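Atelier robotique Tromlow : la galerie de fin de saison

Mis en ligne le 13 juillet 2025

Enfin les photos ! Désolé pour l'attente, le tri a pris plus longtemps que prévu et la moitié du groupe était déjà en vacances. Pour ceux qui débarquent : Tromlow, c'est le club des étudiants qui veulent faire de la robotique en dehors des cours. Projet de l'année, la manipulation d'objets du quotidien avec des pinces tenues à la main. On fait le geste soi-même, on enregistre, on trie, on entraîne, on recommence. Beaucoup recommence.

Budget de la saison : 640 euros, pièces et câbles compris, gâteaux non compris. Encadrement : Vinzenz Lanz, qui a relu à peu près tous nos scripts et qui en a gardé la plupart de ses cheveux.

Pas de classement savant pour cette page. Un moment, quelques lignes, et les notes de ceux qui étaient là. Si vous voulez le détail technique, c'est dans le carnet de bord, version de mai, sur le disque partagé (dossier Avavari, du nom du projet).

Pince en main

Le poste « table servie », notre préféré et celui qui nous a fait le plus râler. Un objet rouge, petit, rond et brillant, sur une assiette blanche, le panier tressé juste à côté. Dit comme ça c'est facile. Essayez de garder le poignet souple au bout d'une heure, on en reparle.

La consigne de Vinzenz, affichée toute la saison : approcher lentement, fermer franchement, ne pas corriger en route. Si c'est raté on laisse l'enregistrement finir et on le note raté. Les ratés servent aussi, il a fallu du temps pour que ça rentre.
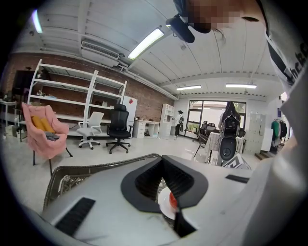 La salle

Grande salle claire, mur de briques, plusieurs personnes au travail en même temps. C'est ce qu'on a gagné cette année par rapport à l'ancien local : de la place pour que chacun bosse sans se cogner les coudes. Le fauteuil rose est arrivé un soir et n'est jamais reparti. Très disputé pendant les pauses.

Petit rappel quand même pour la rentrée, les câbles au sol on les scotche. Tous. Même ceux « juste pour cinq minutes ».

Le carré noir et blanc

Question qui revient à chaque porte ouverte, donc réponse ici : le motif en carrés imprimé sur la boîte sert de repère. Les angles sont nets, le logiciel les retrouve bien, et on peut recaler les positions dessus. On a commencé avec un motif imprimé à la maison sur du papier qui gondolait. Résultats bizarres pendant deux semaines, trois personnes accusées à tort, coupable : l'imprimante.

Ce qu'on a enregistré

871 essais gardés après tri. On visait plus au départ, mais on a jeté toute la première série (horloges mal réglées entre les appareils, merci de vérifier AVANT). Chaque essai a été revu par 2 personnes du groupe, la règle vient de Vinzenz et elle n'était pas très populaire au début. Avec le recul on la garde. On s'est rendu compte que « réussi » ne voulait pas dire la même chose pour tout le monde : pour certains il suffisait que l'objet décolle, pour d'autres il devait arriver posé proprement.

Du coup la définition est maintenant écrite en haut du tableau. Ne pas l'éffacer svp.

La rencontre Koller

Neuf équipes inscrites à la rencontre inter-clubs Koller, nous compris. Épreuve de rangement sur table, objets découverts le matin même. On finit dans le milieu du tableau, avec une très belle première manche et une deuxième qu'on va appeler instructive. L'équipe Toltenix gagne, et c'est mérité, leur réglage des vitesses était bien plus propre que le nôtre. Ils nous ont passé leurs notes après coup, super sympas. A lire avant la reprise, c'est dans le même dossier que le reste.

Pas de photos de la journée Koller pour l'instant, on attend celles des organisateurs. Elles seront ajoutées ici.

Pour la rentrée

On reprend le même projet avec des objets plus mous et plus pénibles : torchons, sachets, éponges. Si vous avez des trucs à donner, la caisse est à l'entrée de la salle. Propres, merci.

On cherche aussi quelqu'un pour s'occuper du tri des données, pas besoin de savoir coder, il faut surtout etre patient. Inscriptions auprès de Vinzenz ou directement à l'atelier.

Et si vous apparaissez quelque part et que vous préférez que la photo soit retirée, un message suffit, on le fait dans la journée.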